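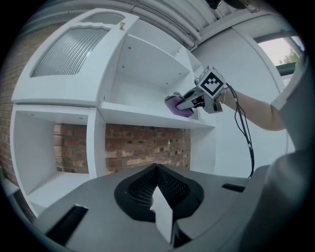
3.2 Collecting the wiping demonstrations

We wanted our demonstrations to come from furniture that had been lived with a little, and so we set up in the house at Willbridge and asked people to clean it the way they would clean their own homes, with the one difference that they did it through a pair of hand-held grippers. Readers who have worked with teleoperation will know how much patience it takes to get a remote arm into the back of a cupboard. Our first attempts, made with the Urklow remote station, taught us a good deal about this, and we are grateful for the lesson even if we would not care to repeat it. A person moving a joystick tends to forget that shelves have an underside. A person holding the tool in a hand remembers it at once, and goes there without being asked.

Each demonstrator worked with two Devar grippers, one for each hand. The tool is simple to explain: you squeeze, the fingers close, and the motion of your wrist becomes the motion we later ask the robot to copy. A cube printed with square markers sits on top of each gripper so that its position can be followed from outside, and the cables are left hanging long enough that a full reach does not tug at them. We tried shorter cables early on and found that people quietly changed the way they moved to protect them, which is just the sort of habit one does not want a robot to inherit!

The shelf task is the one we came to love best, partly for its plainness. The demonstrator takes up a sponge in the gripper and wipes an open compartment of a tall white cabinet, going along the board, into the back corner, and then up beneath the shelf above (Figure 4). The corner asks for a steady push with the fingers turned sideways. The underside asks for nearly the opposite, with the fingers pointing up and the forearm coming in from below, and the change from one to the other is where our earlier policies had most often lost their way. We gave no instructions about how to make that change. Some demonstrators drew the tool all the way out and started over, while others rolled the wrist inside the compartment, and we kept both kinds.

In all we recorded 318 demonstrations from 18 people, most of whom had never held the tool before. Everyone was given a short practice period on a bare tabletop, and we let them go on practicing for as long as they liked, which for one or two meant the better part of a morning. From the full set we put aside 33 demonstrations for testing and did not look at them again until the work described in Section 5 was finished. A recording was dropped only when the marker cube had been hidden from view for so long that the path of the gripper could not be filled in with any confidence. Clumsy recordings were kept. A dropped sponge that is picked up again seems to us a very useful thing for a robot to have been shown.

We should say a word about the second hand, because it gave us more trouble than we expected. Wiping a shelf is mostly a job for one hand, and the other tends to wait, drift, or settle somewhere comfortable. At first we trimmed these idle stretches away. The Matheson controller, which drives both arms together, then learned to treat the second arm as if it ought always to be busy, and it would wander into the path of the first. Putting the idle stretches back cured most of this, and we now leave them in for every task.
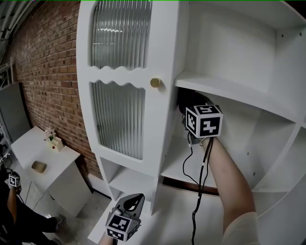
Figure 4. Wiping task with hand-held grippers. One gripper reaches up beneath the upper shelf while the second is held low.

3.3 From hand paths to arm paths

A human shoulder can lean, and the base of our robot cannot, so the recorded paths had to be fitted to what the arms can reach. For every demonstration we cut the path into 100 evenly spaced steps and solved for the joint angles at each one, allowing the base position to shift once at the start and then holding it fixed. Where the arm could not follow, we let it fall short of the recorded point and kept the direction of the fingers, having found that a sponge held at the right angle but a little too far away is easily corrected by the contact controller. A sponge brought to the right place at the wrong angle usually scrapes the board, and we have not yet found a gentle way to recover from that.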